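Part 3: Setting Up Your Bed and Getting the Seed In

If you made it through the first two parts, you've already picked your spot and you know how much sun it gets. Now we get to the fun stuff! I'm going to walk you through putting the Vikora bed together, filling it, and sowing your first row of beets. I've done this with four of these beds now and made most of the mistakes already, so you get to skip them.

I'm using beets because they put up with a lot, and you can eat both ends of the plant. If you'd rather do turnips or radishes, go right ahead. The steps are the same until you get to spacing.

What you'll want nearby

The bed kit (four side panels, four corner posts, one bag of pins)
A rubber mallet
A sheet or two of plain cardboard with the tape pulled off
Potting mix and compost
A watering can with a rose on the end, or a hose with a gentle setting
Beet seed - I grow one called Cordero, a dark round one that came to me in a seed swap envelope
A ruler, or a stick you've marked every inch

Putting the bed together

1. Lay all four panels flat on the ground with the grooved side facing up. The grooves go on the inside of the bed. I put one on backwards the first time and didn't notice until I was shoveling.

2. Slide one panel into a corner post until it stops. You'll feel a little bump about halfway down, and that's just the seam. Keep pushing.

3. Add the next panel to the same post, so you have an L shape that stands up by itself. Do the same thing with the other two panels, then bring the two L's together.

4. Drop the pins in from the top, but don't hammer them yet. Check that the bed sits level first. I set my watering can on each side, half full, and look at the water. Fancy, I know.

5. Once you're happy with it, tap the pins down with the mallet until they're even with the top of the post.

Caution: Wear gloves for the pins. The ends are sharper than they look, and a missed swing with a mallet is no fun for your thumb either.

Note: If a panel bows outward a little, leave it alone for now. The brace goes in after the soil does.

Filling it

6. Put your cardboard down on the bottom, overlapping the pieces by a hand's width, and soak it. I mean really soak it. Dry cardboard sheds water and it'll lift at the corners.

7. Fill the bed halfway with mix, then water that layer before you add any more. This settles it, and you won't come back in a week to find your bed has sunk.

8. Hook the brace across the middle, from one long panel to the other. The hooks face down.

9. Fill the rest of the way, stopping a couple of inches below the rim. Mix a few scoops of compost into the top layer with your hands. Pick out any stones or chunks of bark while you're in there, because a beet that runs into a stone grows in some very odd directions.

I buy the Truseck mix when I can get it, in the 40 pound bags. It's heavier than the fluffy stuff and you'll grumble hauling it out of the car, but it holds water longer, and I'm not always great about watering. Go easy on anything with a lot of nitrogen in it. You'll get gorgeous leaves and roots the size of a marble. 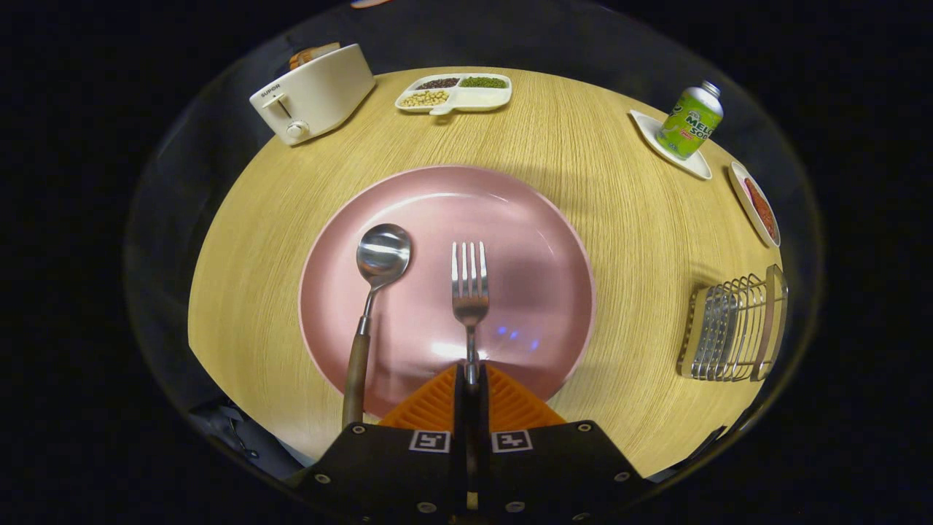

Now let it all sit overnight if you can stand to wait. I usually fill in the evening and sow the next morning, when the soil is still damp and I've had my coffee.

Sowing

10. Soak your seed for 8 hours before you plant. A jelly jar on the counter overnight is perfect. Don't leave it in there for days, though - it'll rot, and it smells like it.

11. Draw a shallow line in the soil with your finger, half an inch deep.

12. Drop one seed every three inches. What looks like a single beet seed is usually a little cluster of them, so you'll often get two or three sprouts from each one. Don't panic and don't double up!

13. Cover the row, pat it down with a flat hand, and water with the gentlest spray you've got. A hard spray will wash the whole row into one corner, and then you'll be growing a beet bush.

14. Leave 9 inches before your next row. It looks like a waste of space right now, but the leaves will fill it.

Note: Write the variety and the month on something and stick it in the end of the row. I once had a whole bed I was calling August mystery roots.

Setting the drip timer

You can skip this part if you water by hand. I have the little Nerkenik timer that screws onto the spigot, and it's simple once you know its one odd habit.

15. Close the spigot all the way, put the battery in, and wait for the green light to blink twice.

16. Screw the timer on by hand. No wrench! The collar is plastic and it will crack.

17. Hold the button down until the display shows the clock, and set the time. Let go, then press once more to get to the start time. I use 6:30 a.m.

18. Press again for run length. Start with ten minutes and check the soil afterward by poking a finger in. If it's dry at the second knuckle, add five more.

19. Open the spigot. If the display shows 416, the timer isn't getting any water pressure. Nine times out of ten I've forgotten this very step. Take the battery out, open the spigot, and start again from the blinking light.

Caution: Bring the timer inside before your first hard freeze. Water left in the valve will split it, and mine went in November.

The first few weeks

You should see little red stems poking up in a week or two, a bit longer if your nights are cold. Keep the top of the soil damp until then. If it dries out and crusts over, the sprouts can't push through, so I lay an old piece of burlap over the row and peek under it every day. Take it off as soon as you see anything red.

20. When the sprouts are two inches tall, thin them down to one in each spot. Snip the extras with scissors at soil level. If you pull them, you'll drag the neighbor out too. The snipped ones go straight into a salad, with a little oil and salt.

21. Once you have four or five true leaves, give the bed a light layer of compost and keep up with the weeds.

Spring beets will sulk in real heat, so if you're starting late, rig up some shade for the afternoons. Part 4 covers bugs, those brown squiggles you may find in the leaves, and how to tell when the roots are ready to come up.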